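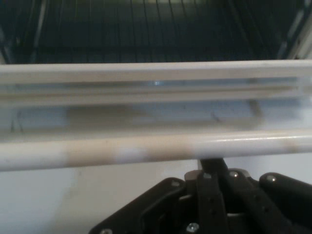
What Happens to the Salad? Food Waste in the Shared Kitchens of Lemetti Hall

Final report, Introduction to Environmental Studies, fall semester

Why we picked this

Everyone in our group has bought a bag of spinach with the best of intentions and thrown it out a week later. When the class was asked to find a problem within walking distance of campus, we didn't have to think long. Lemetti Hall has a shared kitchen on every floor, and the people who cook in them talk about groceries constantly: what they cost, who ran out, what went bad while they were studying for midterms. We wanted to know what was being thrown away, why, and whether a cheap change could make a difference.

We named the project Stultivness, which began as a typo in our group chat and stuck. It's on the poster now too, so there is no going back!

What we read first

Our reading was mostly on household waste, because there is much less written on dorms. A few ideas kept coming up. People throw out fresh produce and bread more than anything else. They also tend to think they waste less than they do, so asking them to remember last month doesn't work very well – you have to catch the waste as it happens. And date labels confuse almost everybody. Several of us had been treating "best by" as a safety warning for years, when on most foods it is the maker's guess at when the quality starts to slip.

How we did it

We asked residents to keep a waste diary for 6 weeks, starting in October. Each diary was a single folded sheet. If you threw out food, you wrote down what it was, how much (we used handfuls, because who is going to weigh a moldy tomato?), and the reason. For the first half of the study, people shopped and cooked the way they always did. For the second half we put up an "eat this first" sheet in each kitchen, where anyone could list food they were willing to share or knew they would not finish.

We signed people up at the front desk around dinner time, which was a great choice. At lunch everybody is rushing. At 6 in the evening they are hungry and will happily talk about food for as long as you let them. We got 81 residents to take a diary. Only 13 never handed one back, which our instructor said was much better than she expected.

We also asked for an interview with the produce manager at Lamutard, the grocery store most residents walk to, and got one. It ran far past the time we had booked and was the most fun part of the semester.

What we found

Leafy greens were the clear winner, or loser. Lettuce, spinach and fresh herbs showed up in the diaries over and over, with bread second and leftover rice third. Meat hardly appeared at all. In the comments people explained that meat costs too much to forget about, and that they freeze it the day they buy it.

The reasons surprised us more than the foods did. We expected "it went bad" to be the main one, and it was common, but a lot of residents wrote some version of "I forgot I had it." Food at the back of a crowded shelf might as well be on the moon. Another group wrote that the package was too big for one person. A resident who lives alone and wants two stalks of celery for soup has to buy the whole bunch, and the rest turns to rubber.

The manager at Lamutard backed this up. Single shoppers ask for smaller bunches all the time, and the store has tried selling loose greens by weight. The trouble is that loose greens wilt faster on display, so some of the waste just moves from the dorm to the store. We had not considered that, and it changed how we wrote our suggestions.

Did the sheet work?

In some kitchens, yes! On the fourth floor it was full within days and people started adding notes and drawings. One entry offered half a cabbage "to a good home." The diaries from that floor listed less wasted food in the second half of the study, and the drop was mostly in vegetables.

On the second floor the sheet stayed blank except for a request for someone to return a can opener. Residents there told us they mostly eat in the dining hall, so there was little to share. We should have checked that before we taped anything up.

The soup nights

This was not in our proposal. Halfway through the second part, a few diary keepers asked if they could cook the listed food together, and the Sugawara Room downstairs was free in the evenings. We ended up with 8 people and a very large pot. The soup had carrots, the tail end of a bag of kale, and more garlic than any of us would have chosen. It was delicious. A second night in November was busier, and somebody brought cornbread.

Soup nights are hard to measure, and we can't claim them as a result. We still think they belong in the report, as they got people trading groceries who had lived a few doors apart since August without speaking.

Problems with our study

Keeping a diary probably changes what you throw out. One resident admitted to eating a sad cucumber just to avoid writing it down. The second half of our study also ran into exam season, when people cook less, so part of the drop may have nothing to do with the sheet. Handfuls are a rough measure, too, and hands come in different sizes.

What we suggest

Keep the sheet in the kitchens where people cook, and replace it every week so old entries don't pile up. Store greens at the front, wrapped in a dry towel. Split large packages with a neighbor before leaving the store. We would also like the hall to add a short page on date labels to the move-in packet.

If another group takes this over in the spring, our blank diaries and the coding sheet are in the class folder. Please fix the column for bread. We put bagels in two places.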